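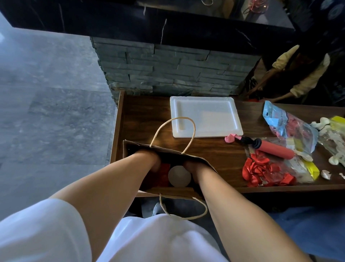 *Both hands inside a paper gift bag, balloons and a hand pump on the table.*

I want to argue for something unpopular in our field: we should keep the demonstrations where the hands disappear.

In April my colleague Hacer Sarıgül filtered our first-person recordings with a simple rule. If the fingers were hidden for too long, the clip was removed. The hand tracker was happy and the position error became smaller. But of 89 clips with bags and boxes, only 11 survived, and the policy we trained on the rest, called Curna, could not put a balloon into a bag. It stopped at the rim, as if the world ended there.

When we returned the hidden clips and did not penalize the model for unseen fingers, it finished 49 of 64 trials. I do not say this is a great number. Senga Kinnear objects that we are teaching from guesses, and she is partly right - a wrist tells you little about a thumb. But the wrist, the forearm and the sides of the bag still carry information, and people also work without looking at their fingers.

A clean dataset is pleasant to read about. My worry is that we clean away exactly the part of housework which is difficult, and later we write in the paper that the robot has trouble with containers.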